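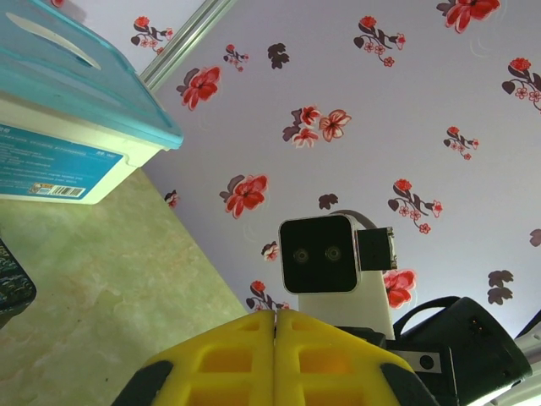
Planning and Budget Questions for Two-Arm Cells

What does the Grulham quote include?
Two arms, two grippers, the rail and the electronics modules. Enclosure, wrist cameras and cabling are separate lines. Ask for all of them on the first quote.

How many sets of fingertips should we order?
Order 8 sets per cell for the first year. Fingertips are a consumable and belong under operating costs.

How much bench space should we allow?
Measure with both arms extended to the center of the table, then add clearance behind the rail for the cable duct.

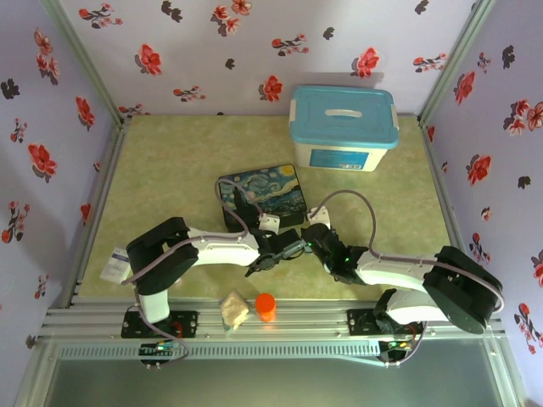
Two arms on a shared rail, grippers at table center.

Can we buy one arm now and the second later?
Yes, but order the full-length rail at the start. A later changeover takes 2 working days and means repeating the calibration.

Which parts should be on the test list?
Small ones that your team handles now – a padlock is a reasonable size. Send samples to the Plaltstead office before the order is signed. 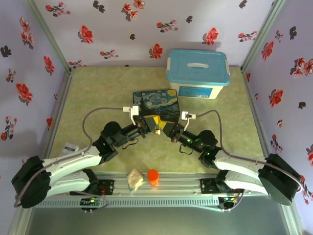
What is the lead time?
13 weeks from purchase order. Orders placed in December start counting in January.

How much operator training should we budget?
Allow 216 hours per site, spread across all shifts. Emilian Moldovan handles scheduling for Uvham and Pîrvu sites.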